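Notes on storing fabric stems between seasons, from the Plulari prop room. Short thread.

1/ Most damage to artificial flowers happens in storage. Polyester petals take a crease in May and keep it until someone puts steam on them.

2/ Hydrangeas are the worst case. A head is a lot of small florets pushed onto plastic pegs. Side pressure pops the florets off the pegs, so store heads up and never stack bins without lids.

3/ Bin depth matters more than length. We settled on 12 inches. Anything deeper and people add a second layer.
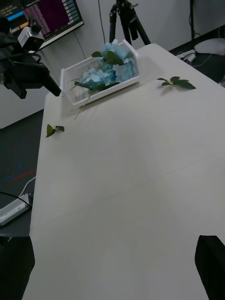
4/ Leaves come off at the collar where the sprig slides over the main stem. Low-temp hot glue holds. High-temp softens the collar and you get a loose fit for good.

5/ Steam from 12 inches away, head hanging down, then leave it alone for 22 minutes. Vlasta Grgić uses a hair dryer on cool – same result, more noise.

6/ Dust before packing. A soft brush works on matte petals. Skip the spray cleaners, they leave a film that grabs more dust.

7/ Label by stem length first, color second. Drita Lazarević relabeled all 300 of ours that way after the Skirkedthorpe job. Inventory on Friday came to 301. Still looking into the extra one.

8/ Wire cutters go in a separate drawer. Cut ends snag petals.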